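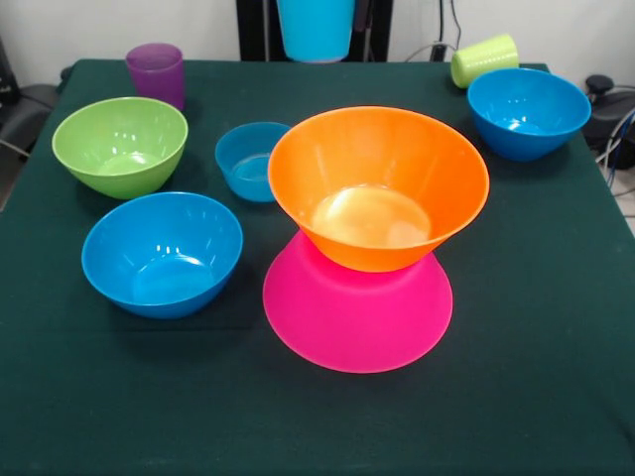

Orange on top of pink. Purple cup at the back, left.

OK quick one, I have to leave in a bit and the dishwasher is still going.

The plastic bowls. I have been meaning to write about the plastic bowls since we moved to Nundham and every time I sit down something else boils over. So. Bowls.

Background for anybody new: the apartment is 576 square feet. The old place wasn't a palace but it had a pantry. A real one, with a door. Here we get one tall cabinet by the stove and a skinny thing over the fridge that I can only reach with the step stool. Everything we eat off of has to live in those. The good plates made the cut, the big stock pot made the cut (barely), and then there was the bright plastic stuff, which rode 396 miles in a box marked KITCHEN MISC and which I fully intended to give away at the other end.

Didn't. Obviously.

We used it the first night because it was the box on top. Noodles. Then cereal out of it in the morning. Then it was two weeks later and the actual dishes were still in newspaper and I thought, well, maybe these are the actual dishes.

What I like: light. Can drop one. Cheap enough that I don't flinch when somebody borrows one for potato salad and it never comes home. And the colors, I really do like the colors, I know they look like a kids' birthday. Our kitchen is beige on beige. Beige counter, beige tile, beige cabinet doors with the beige knobs. A green bowl is the best thing that happens in there all day.
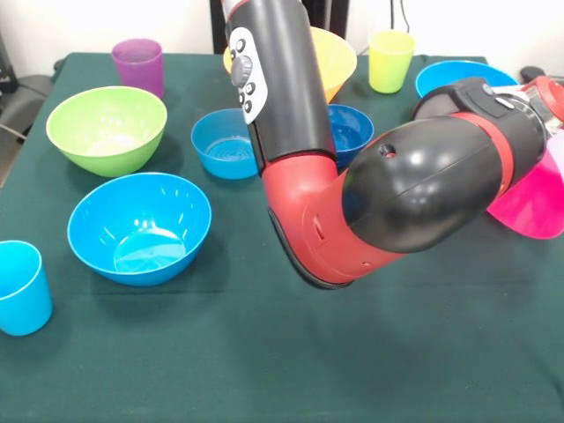 What I don't like is storing it. None of it matches in size. If you buy a proper nesting set, great, one goes in the next and you get a nice tidy tower. Mine came from all over. A few from the clearance bin at Harkis, some from the old place, a couple I think my sister left after a cookout and has never asked about. So you get bowls that almost fit inside each other, and those are worse than bowls that don't fit at all. They go in and then they lock. I've stood at the sink running hot water over two blue bowls like I was delivering a calf.

So I did the thing where you take everything out and put it on a table and look at it. Highly recommend. Sounds dumb, works great. In the cabinet it's just A Pile. Out on a plain dark cloth you can see you have way too many blues.

Way too many blues! Light blue, sky blue, that deep royal blue. I never once went out and bought blue on purpose. If you had asked me I would of said it was an even mix.

Rules I ended up with, more or less in the order I thought of them:

Biggest goes on the bottom shelf, open side up, and one smaller one inside it. One. Not a stack of four.

Anything wide and flat goes under, like a tray. Heavy-ish or awkward bowls sit on top of that and then you can slide the whole lot out together. This was the big discovery. More below.

Cups do not go in bowls. I tried. They tip, they roll, you open the door and get a cup on the foot.

If two of them lock together they get separated for life. Different shelves.
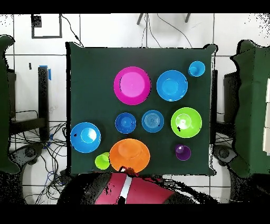

Cups are really the whole problem, if I'm being fair to the bowls. Bowls want to stay put. Cups have that narrow bottom and a high opinion of themselves, and one nudge and they're over. The little lime green one is the worst of them, look at it lying there on its side next to the orange bowl while the purple one stands up like a good citizen. Same cabinet, same treatment, no idea. I've started keeping them upside down in a row at the front, which means you have to move cups to get to bowls, which means the lime green one goes over again. Still thinking about that one. A tension rod? A shoe box? Somebody in the comments on the spice post said a magazine file on its back and I might try it.

The orange bowl though. Favorite. It's big and wide at the top and gets narrow at the bottom, so it holds a ridiculous amount of popcorn but takes up hardly any shelf where it sits. The bad part is all the room it wants up top. For the longest time I had it upside down over the others like a hat and every time I wanted any bowl I had to take the hat off first. Annoying.

Now it sits up high on something pink and everyone else scoots in around its skinny bottom half. Small blue one especially, you can tuck that right in beside it. I got back most of a shelf this way. Free. No organizer, no drawer insert. I did nearly buy an organizer, the Stasutura one with the little pegs, had it in the cart at $47 and then thought about what I could do with $47 that wasn't pegs.

(It was tomatoes and a new step stool. The old one wobbled.)
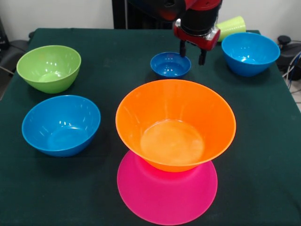 Orange bowl up on the pink plate, small royal blue behind it, big blue and the green off to the left.

Things I'd still change. I want to swap a couple of the blues for literally any other color. A yellow would be nice to have more of. Red would be nice, I've never owned a red bowl. If anybody near Nundham has a red one in soup size and wants a blue, tell me, I'm serious, I will bring it to you.

Also I need to measure the skinny cabinet before I get cocky. I've been eyeballing it and I'm pretty sure the orange bowl won't clear the hinge. The door closes if you push. I don't want to be a person who pushes.

And the lids. There were lids once. Some of these came with them, I remember lids in the old pantry, a whole drawer of them sliding around. I have found exactly 2 and neither fits anything. They might go with the Quiambao containers, the square ones I gave away in the spring, in which case whoever got those is probably standing in their own kitchen wondering the same thing from the other side. Sorry!

Next time: the under-sink situtation. It's bad. I've been putting it off since November and there's a sponge back there I'm not ready to meet.

Dishwasher just beeped, gotta run.

Filed under: Small Kitchen, Dishes & Storage, Moving In

Contact | © Small Beige Kitchen, all rights reserved | Back to top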